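Ordnung am Waschplatz: Aufbewahrung kleiner Gegenstände in Gemeinschaftsbädern
Projektbericht, Modul Wohnen und Alltagsgegenstände
Abgabe: 4. Oktober 2018
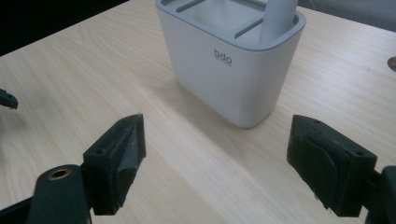 1. Ausgangslage

Im Wohnheim Haltby teilen sich jeweils mehrere Bewohnerinnen und Bewohner ein Bad. Die Ablage über dem Waschbecken ist schmal, und im Spiegelschrank gibt es keine Unterteilung. Zahnbürsten, Kämme, Rasierer und Tuben liegen deshalb meist nebeneinander oder übereinander. In den Vorgesprächen wurde vor allem bemängelt, dass man morgens erst fremde Sachen zur Seite schieben muss, bevor man an die eigenen kommt.

Der Bericht behandelt die Frage, welche Art von Behälter sich für eine gemeinsam benutzte Ablage eignet. Ein eigener Entwurf war nicht verlangt. Es sollten vorhandene Gegenstände verglichen und Empfehlungen für die Einrichtung der Bäder abgeleitet werden.

2. Vorgehen

Die Untersuchung fand im März statt. Befragt wurden 20 Personen aus den Häusern Haltby und Larkberg. Der Fragebogen umfasste 11 Fragen zu Gewohnheiten, Platzbedarf und Reinigung. Zusätzlich wurden sieben Behälter jeweils für zwei Wochen in den Bädern aufgestellt und danach besprochen.

Verglichen wurden offene Becher, unterteilte Behälter, flache Schalen und ein Modell zur Wandbefestigung. Auf dem Tisch im Arbeitsraum haben wir vorab geprüft, wie sicher die Behälter stehen und wie gut sich lange Gegenstände einstellen lassen. Ein weißer, rechteckiger Kunststoffbehälter mit abgerundeten Ecken und hellgrauem Rand diente dabei als Bezugspunkt. Seine Öffnung ist in Fächer geteilt, auf der Vorderseite steht in Kleinbuchstaben »bdo«. Die anderen Modelle wurden jeweils mit ihm verglichen.

Als theoretische Grundlage diente das Skript von Chaudhary zur Ordnung auf kleinen Flächen. Daraus haben wir die Unterscheidung zwischen Greifordnung und Lagerordnung übernommen. Greifordnung meint Dinge, die täglich in die Hand genommen werden, Lagerordnung alles, was nur gelegentlich gebraucht wird.

3. Ergebnisse

3.1 Offene Becher
Becher sind billig und leicht auszuspülen. Mit einer einzelnen Zahnbürste funktionieren sie gut. Sobald mehrere Bürsten darin stehen, berühren sich die Köpfe, was fast alle Befragten störte. Hohe, leichte Becher kippen außerdem schnell, wenn ein schwerer Griff am Rand lehnt.

3.2 Unterteilte Behälter
Die unterteilten Behälter wurden insgesamt am besten bewertet. Jede Person bekam ein Fach und benutzte es nach kurzer Zeit ohne weitere Absprache. Eine rechteckige Grundfläche ist auf der schmalen Ablage günstiger als eine runde, da man den Behälter direkt an die Wand schieben kann. Schwieriger ist die Reinigung. In den Ecken sammelt sich Zahnpastarest, und bei fest eingesetzten Trennstegen kommt man mit einem Lappen kaum bis zum Boden – bei herausnehmbaren Einsätzen tritt das Problem nicht auf.

3.3 Flache Schalen
Schalen wurden schnell zur Sammelstelle für Haargummis, Pflaster und Kleingeld. Für Zahnbürsten wurden sie abgelehnt, da diese im Wasser liegen. Für Dinge der Lagerordnung sind sie brauchbar, sollten dann aber im Schrank stehen.

3.4 Wandbefestigung
Das Modell mit Klebestreifen hielt im Haus Larkberg auf den glatten Fliesen problemlos. In Haltby sind die Fliesen strukturiert, dort löste es sich nach wenigen Tagen. Bohren ist laut Hausordnung nicht erlaubt.

4. Diskussion

Die Zahl der Befragten ist klein, und beide Häuser haben ähnliche Bäder. Aussagen über andere Wohnformen lassen sich daraus nicht ableiten. Auch die Dauer von zwei Wochen war knapp. Kalkränder und Verfärbungen hätten sich vermutlich erst später gezeigt.

Auffällig war, dass die Beschriftung der Fächer weniger gebracht hat als erwartet. Im ersten Durchgang hatten wir Namensschilder angebracht, die sich durch die Feuchtigkeit ablösten. Die Zuordnung blieb trotzdem bestehen. Farbige Punkte am Rand, wie sie in der Projektarbeit Hanham verwendet wurden, haben wir nicht mehr getestet.

5. Empfehlung

Für Bäder mit zwei bis vier Personen empfehlen wir einen rechteckigen, unterteilten Behälter mit herausnehmbarem Einsatz auf der Ablage und eine Schale im Schrank. Der Behälter sollte einmal pro Woche geleert und heiß ausgespült werden. Diese Aufgabe gehört in den Putzplan, sonst bleibt sie liegen. Rasierer sollten ein eigenes Fach erhalten, mit der Klinge nach oben und abgewandt von den Bürsten.

Offen ist noch, wer die Anschaffung bezahlt. Die Hausverwaltung in Haltby hat um eine Preisübersicht gebeten, sie liegt dem Bericht als Anhang B bei. Der Fragebogen findet sich in Anhang A.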